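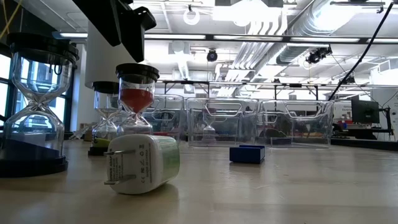

机の上の充電器と砂時計

読了時間:4分

Wandwoodの小屋に泊まった方、Osachまでの道と連泊について教えてください

**yamabato_k**
2024年9月21日
はじめまして。日本語は母語ではありませんので、変な表現がありましたらお許しください。
来月、妻と一緒にWandwoodの森の小屋を借りる予定です。静かな休みを過ごしたいと思っています。予約は2泊にしましたが、もう少し長くしたほうがよいかどうか迷っています。また、Osachの村から小屋までは677号線を通る道と、湖のそばを通る道があると聞きました。車の運転はあまり上手ではありません。どちらの道がよいでしょうか。

**shirakaba**
去年の秋に行きました。677号線をすすめます。坂は多いですが、道幅が広いので、向こうから車が来ても困りません。湖のほうは景色がきれいですけれど、すれ違う場所が少ないです。
2泊は短いと思います。一日目は荷物を片づけて夕食を作ったら終わりました。

**nemui_kuma**
私は反対の意見です。677号線は夕方に霧が出ることがあります。私はそこでとても怖い思いをしました。湖の道はゆっくり走れば大丈夫です。車もほとんど来ません。
泊数については、2泊で十分でした。雨が続いたら小屋の中ですることがありません。本棚にある本も、古い料理の本と釣りの本だけでした。

**shirakaba**
霧の話は季節と時間によると思います。昼のうちに着けば問題はありません。それと、「することがない」のがあの小屋のよいところではないでしょうか。私は薪ストーブの前で釣りの本を全部読みました。釣りはしませんが。

**yamabato_k**
お二人とも、ありがとうございます。昼に着くようにします。妻は「することがない」ほうがうれしいと言っています。
もう一つ質問があります。食べ物は全部持って行くべきですか。 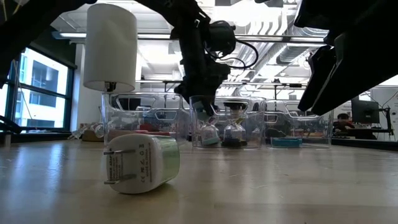

充電器。奥に透明のケースが三つ

**tomari_gi**
横から失礼します。春に泊まった者です。Osachの入口にBakkeという店があり、パン、卵、牛乳、野菜はそこで買えます。ただし午後は早く閉まります。肉や魚は町で買って行ったほうが安心です。
外で食べたいときは、湖の向こう側のNelloがよいです。スープがおいしかったです。店まで車で10分でした。

**nemui_kuma**
Nelloは私が行ったときは休みでした。入口に紙が貼ってあるだけで、電話にも出ませんでした。期待しすぎないほうがよいです。

**tomari_gi**
それは残念でしたね。秋は開く日が少なくなるそうですから、行く前にBakkeの店の人に聞くとよいと思います。親切に教えてくれます。

**shirakaba**
薪のことも書いておきます。小屋の横に積んである薪は自由に使えますが、下のほうは湿っています。上の乾いたものを先に部屋に入れておいてください。着火剤はありませんでした。
それから、母屋の門から小屋までの最後の100メートルは砂利道です。車輪のついた大きなかばんは引きにくいので、私はリュックにすればよかったと思いました。

**nemui_kuma**
砂利道については同じ意見です。初めて意見が合いましたね。
夜は本当に暗いです。懐中電灯を人数分持って行ってください。

**yamabato_k**
皆さん、詳しく教えてくださって感謝いたします。妻と相談して、一泊増やしました。道はまだ決めていませんが、天気を見て、霧がなければ677号線にします。帰りは明るい時間に湖の道を走ってみたいです。
戻りましたら、Nelloが開いていたかどうかをここに書きます。

コメント

**asatsuyu**
参考になりました。犬を連れて行ってもよいかどうか、知っている方はいますか。

**tomari_gi**
犬は母屋のほうだけだったと記憶しています。規則が変わっているかもしれませんので、予約の前に確認してください。

**mizuumi_suki**
湖の道が好きな者として一言。朝の早い時間がいちばんきれいです。途中に車を停められる小さな広場があります。

**asatsuyu**
ありがとうございます。小屋に直接問い合わせてみます。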